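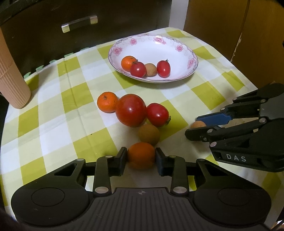 Entry 2018-12-26 – Fruit transfer, table to bowl

Purpose: collection of two-handed examples for the Reltside policy, using the hand-held grippers. The task is to move mixed fruit from the tablecloth into the porcelain bowl.

Episodes recorded: 44. Rejected on review: 11. The running total for this task now stands at 464.

Nine of the rejected episodes were stopped early by the operator. The other two show a loss of tracking on the right gripper and have been moved to the Gotgate folder for inspection.

Procedure notes. Both grippers are to be closed on a fruit before either hand moves toward the bowl. Operators shall vary the order of mandarins, tomatoes and brown fruit between episodes. The checked cloth remains in use until the Aquino set is complete – colleagues are asked not to change it.

Open items: confirm whether the small oval tomatoes require a separate label. Recheck the finger pads before the next session. Copy the accepted episodes to the Fekico drive.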